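Rukdale (manga)

Rukdale is a racing manga set in the fictional mountain town of Trernach. It ran for 161 chapters and was later adapted into an anime by the studio Irness. The story follows a courier who inherits a hatchback and is pulled into illegal night races on the road above the town. It is often called a realistic series, a label that comes mostly from its own back-cover copy.

Plot and setting

The main character begins as a careful driver with no interest in racing and wins the first contest against a much faster car. The manga explains this by the driver's knowledge of the road, although the same explanation is used later on roads the character has never driven. Fans usually divide the story into three arcs. The division appears nowhere in the collected volumes, and the border between the second and third arcs is disputed.

The Trernach road is said to have been drawn from a real mountain pass. Several passes have been put forward by readers, none with convincing evidence. Maps printed in the early volumes do not agree with each other on the number of hairpins. 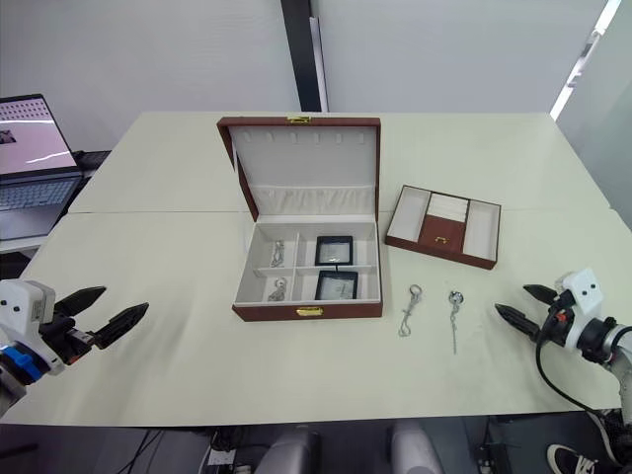
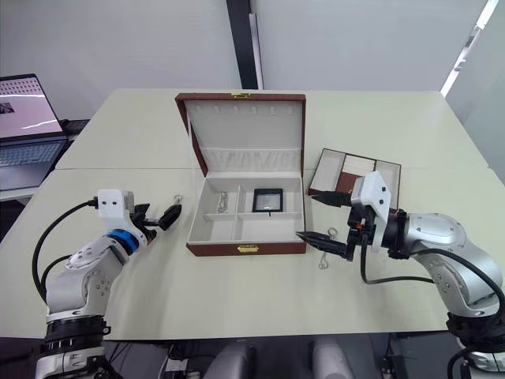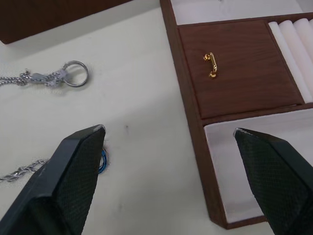
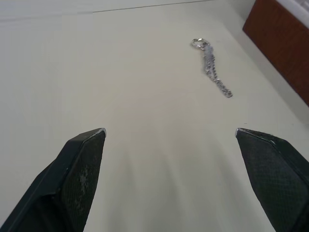

Light-colored tabletop; an open jewelry box stands on it in the first and second views.

Anime adaptation

The anime aired in two seasons. Irness promoted it as a complete adaptation, but the second season ends well before the final race and leaves out the tunnel chapters entirely. Long-running claims of a third season rest on a single line in a program booklet - "the road continues" - that could mean almost anything. No production notice has followed.

The computer-animated cars were praised at release. Later viewers have been less kind, pointing to shadows that slide off the road surface and a dashboard clock that reads 2:40 in nearly every race.

Reception

Kováčik, which issued the translated edition, described the series as a worldwide hit. The only sales number it released was 3,589 copies for the first volume, with no time period given. Fan sites credit the manga with starting a revival of touge stories, but at least two similar titles were already running when it began. A reader poll that ranked it first in its genre allowed up to 3 votes per person and is of little use as a measure of popularity.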